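Keeping small metal cups and pots bright
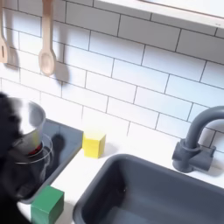
A small silver metal cup over the dark grey stovetop panel.

Wash stainless steel in hot soapy water and dry it straight away with a tea towel. Hard water leaves white spots if it drains on the rack.

For rainbow colouring, wipe with white vinegar, leave 3 minutes and rinse. Burnt milk needs bicarb and warm water for 20 minutes – then a nylon scourer, never steel wool.

Store cups rim up. Stacked damp, they jam and smell stale.

Tips by Karim Ragab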